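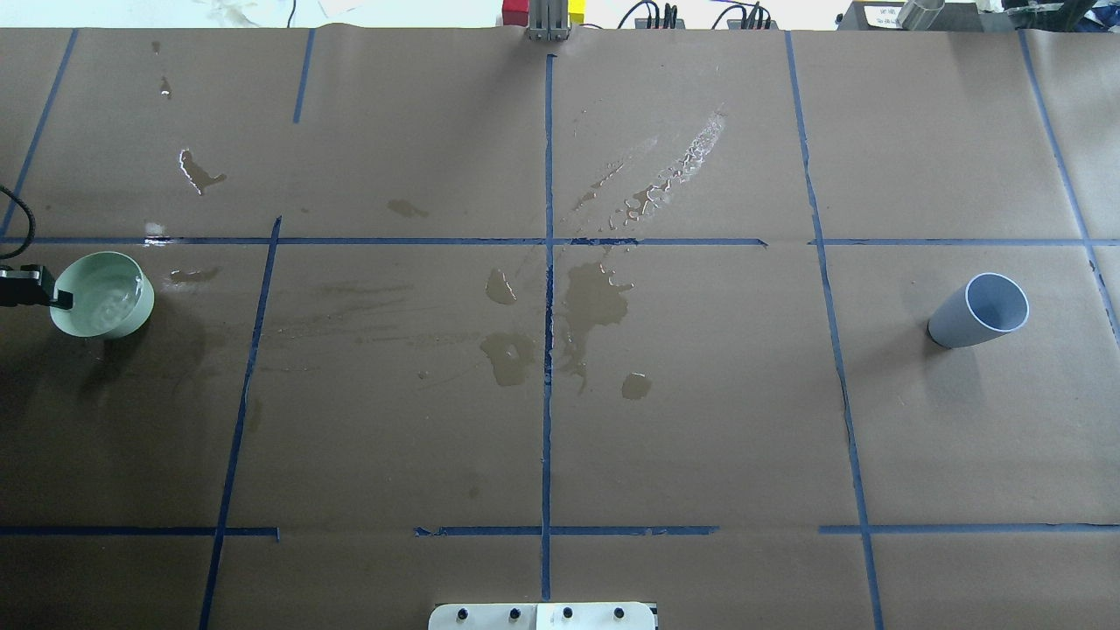
Kraft paper is my favorite thing to put under a messy project, and I've loved it ever since I bought my first 100-foot roll back in April! You roll it out, tape it down, and the whole tabletop is yours to slop on. Painter's tape does double duty here – run strips both ways, like the dark blue ones on this table, and you get a grid, so every bowl and cup has its own square to live in. Water shows up right away on brown paper, too. Look how dark the big patch beside the middle strip is! Grab a rag as soon as you see a spot like that and blot, don't rub (rubbing a soggy patch tears it).

A few more things I swear by:

Overlap two sheets by 4 inches and tape the whole seam.

Keep cups toward the middle of a square, away from your elbows.

Peel the tape back slowly and low to the table – it comes up so much cleaner.

Save the dry pieces! Mine go under flower pots or around glasses when I pack.

Thanks to Chandrasekhar Kandasamy for the seam tip.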